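September, notebook, 4:15 in the afternoon

Back to the bowls today, after putting them off most of the week in favor of the Tollell paperwork. Raili Honkanen left me a very kind note asking whether we could please settle on one way of stacking them before the Partanen shelf goes up, and she's right, we've been doing it three different ways and then grumbling at each other over the sink! So I cleared my end of the table, made a coffee, and had a proper go at it with the plastic ones. 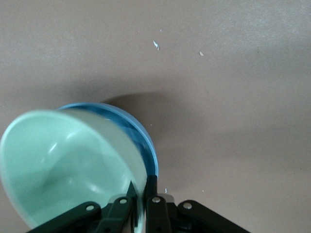

My feeling is that like should go with like as far as we can manage it, with the odd ones kept in a short stack of their own at the front. I tried stacks of 12 first and they lean (I'd never trust them near the door), so I'm going with 4 to a stack for now, even if it eats up more shelf than Raili was hoping for.

The mint green is still my favorite, and the light blue looks lovely next to it, so I may bend my own rule for those.

To do: wipe the table down, measure the shelf again (I have 15 inches written here and 19 on the Worneo sheet), and ask Raili which one she used.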